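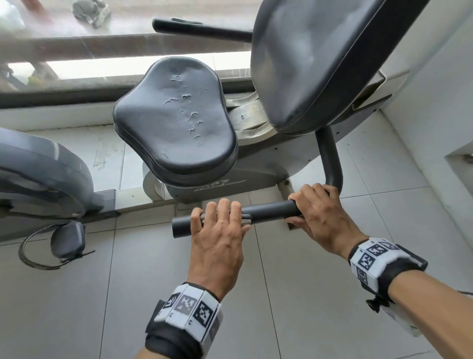

The stairs are what stopped me coming, one member wrote on the card she returned to the front desk at Almont, and it was never the exercise. Her remark was read out at the first planning meeting, and I should like the audience to hear it before they hear anything from me.

Speaker notes: Keeping older members through the winter
Leisure Services Forum, 27th October
Allow 45 minutes, with questions at the end

Opening
Thank the hosts. Explain that the talk concerns attendance at our two centres, Almont and Wynne, among members over retirement age. State plainly that we are reporting on one winter only and that the findings should be read with that in mind.

Slide 2. The background
Membership in this group held steady on paper. Visits did not. From December onwards many members continued to pay and ceased to attend, and most of them cancelled in the spring. We had treated this as a question of weather. The cards returned to us suggested otherwise.
Pause here. Ask how many in the room write to members who have stopped coming but have not cancelled.

Slide 3. What members told us
We sent out 100 cards and received roughly 50 in return. The wording was kept short: what would make it easier to come? There were no boxes to tick.
The most common replies concerned the building. Members mentioned the stairs at Almont, the walk from the bus stop at Wynne, the lack of anywhere to sit while waiting for a lift home, and changing rooms that were cold in the morning.
Replies about the gym floor were fewer. Several members asked for equipment with a proper seat and back support. Others said that they did not like to ask staff how to adjust a machine when the room was busy.
Read one or two replies aloud if time allows. Do not read the long one about parking.

Slide 4. What we changed
The morning session was moved to the ground floor studio at Almont. The seated machines went with it.
Chairs were placed inside the main entrance at both sites. At Wynne this required the approval of the landlord, Golluseck, and took longer than expected — allow for this in any timetable.
The heating now comes on earlier. Please refer questions on cost to the written report.
Staff were asked to greet members at the machine and offer to set the seat, so that the member need not ask.

Slide 5. What we did not change
Prices remained as they were. We also kept the existing booking system, supplied by Zustura, although a number of members would prefer to book by telephone. That matter is still under review.

Slide 6. Results so far
Morning visits at Almont rose and have stayed up. Wynne shows little movement, and the bus stop remains where it was. Say this clearly. Colleagues from smaller centres will want to know which measures had no effect.

Questions
If asked about insurance, the position is unchanged. If asked for the card, copies are on the table by the door, and centres may use the wording freely. The written report will be sent to all who leave an address.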